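Old feed mill, Ellwood – where we are with the site
Notes for talk, 18 May 2023

Start with the map. Mill closed, rail side fenced. Sanow bought the lot in October, wants a grocery there. 131 parking spaces on the plan, town asked for fewer.

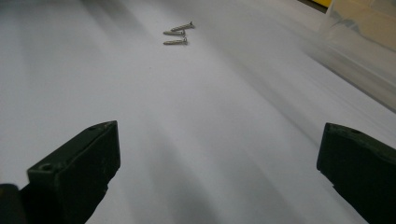
Rhoda Pettibone

Say early – I don't speak for Sanow. Just follow the hearings.

Traffic next. Study says 1206 trips a day on Mill Road. Left turn onto the highway is the problem, evrybody in the room knows it. Signal or roundabout? State hasn't picked. Don't get stuck here.

Umasier leaving downtown. Lease up, building going to Tradach, upstairs stays apartments. Pause for groans. 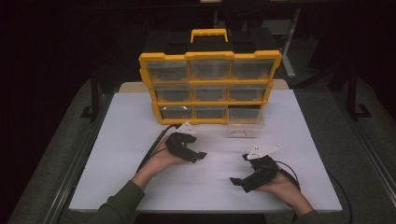

A woman at the last hearing asked who was going to walk out to the highway for a quart of milk, and could the bus at least stop there. Good question. Bus people still looking at it.

Jobs – 93 promised, mostly part time. Read the wording off the permit, slowly.
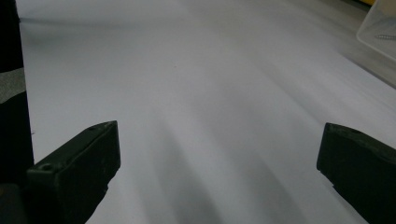
DRAINAGE

Skip if short on time. Creek floods the low corner. 2 ponds on the new drawing, old one had none. Neighbors want teh fence higher.

Then questions. Sign-up sheet by the door, hearing notices go out by email.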